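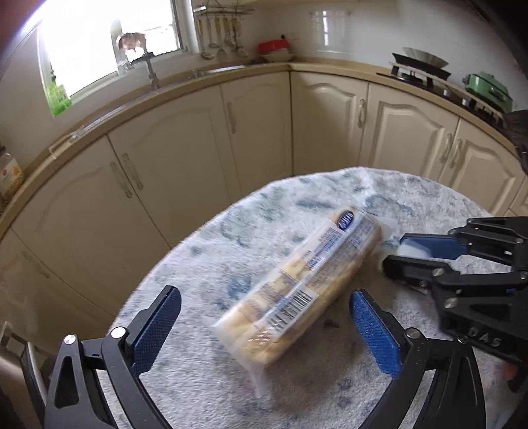
How to find the cause when the hand-held gripper drops a flat package

This guide is for the two-jaw gripper with blue finger pads. The fault we had was simple to see and difficult to understand: the jaws close on a plastic package, the package lifts a little, and then it slides out on one side. With boxes and cups there was no problem. With sliced cheese it failed in 49 of 100 tries.

Before you start, put the tool down with the jaws open and keep your fingers out from between them. My colleague Ismael Rangel got a strong pinch when he cleaned a pad and his other hand was still on the trigger. Take the trigger hand away first, always.

Step 1. Clean the pads
Wipe both pads with a damp cloth and let them dry fully. Grease from food packages goes into the texture and you do not see it. Do not use kitchen spray. It left a film on our pads and the result became worse.

Step 2. Check the angle
Close the jaws slowly on a sheet of paper. Pull the paper at the top of the pads, then at the bottom. It must hold the same in both places. Ours held only at the bottom, so one jaw was turned a little.

Step 3. Check the pivot screws
Move each jaw sideways with two fingers. If you feel play, tighten the screw by a quarter turn and try again. Stop when the play is gone. If the jaw becomes slow to open, you went too far and must go back a little.

Step 4. Look in the log
We keep our recordings in Soltari. In number 2769 the width value stayed the same while the package was already sliding. This means the software will not warn you, and you have to look at the package with your own eyes.

Step 5. Repeat the test
Use the same package and the same tablecloth as before. Grip it across the short side, near the middle, and do not hold it by the loose plastic at the end. After the screw was corrected we had 90 good lifts in 100 tries.

If it still slips, change the two pads together. One old pad and one new pad gave us the same fault again in January.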